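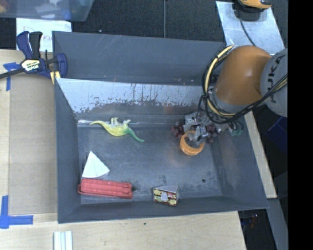

About the Parnarside Workshop

Parnarside is a shared workshop in Nerodville for people who build robots and automated machines in their own time. We have 30 members. A few are engineers by trade. Most have other jobs and come in during the evening.

How we started

The workshop began in Itzel Pacheco's garage. She and Vikas Vashisht were trying to get a secondhand industrial arm to pick up objects from a bin, and the garage was too small for the arm and the car. They rented the unit on Pathak Street in July and split the cost with four friends. The lease is now held by Dasenel, the nonprofit we set up to run the place. It was registered on 14/04/2023.

What we work on

The bin picking build is still our main shared project. The KUKA arm works over gray bins on a wooden bench, and the goal is for it to take one object at a time out of a mixed pile and set it down in the next bin. We use toys and other household objects. Grapes, a dinosaur and a slice of cake are all hard for different reasons: the grapes have no flat side, the dinosaur has legs and a long neck, and the cake is a wedge. When the gripper can handle all of those, we change the mix.

Most of the work is in things that don't show in a video. Neelam Bhatia wrote the code that decides where to grip, and has rewritten it twice. Oisín Heffernan looks after the cabling and the bench. He clamps the bins so they stay where the software thinks they are, and marks positions on the table with blue tape. If you move something on that bench, tell him.

The log for the build has passed 4,000 pick attempts. We record the failures as well as the good ones, and any member can read the log or use it for their own project.

Members also bring their own builds. Current ones include a seed sorter, a camera slider, a chess board that moves its own pieces and a feeder for two cats with different diets. You keep what you build here, including the code.

The space

The unit has 6 benches, a small machine area with a drill press and a lathe, two 3D printers and a room for soldering. Storage is one shelf per member. The arm has its own corner, and only members who have done the safety session may run it. Sushil Pant teaches that session. It takes one evening and covers the stop buttons, speed limits and how to work near the arm with another person at the controls.

Membership

Membership is $100 a month and includes a key, a shelf and use of all the tools. Filament and metal stock are charged at cost. You don't need any experience with robots to join, but you should have something you want to make - we don't run a course, and people learn mostly by working next to each other.

Under-16s are welcome with a parent or guardian, except in the machine area.

Visiting

Write to us before you come, and we will make sure a member is in to show you the benches. Parking is behind the building. The front door sticks, so push hard.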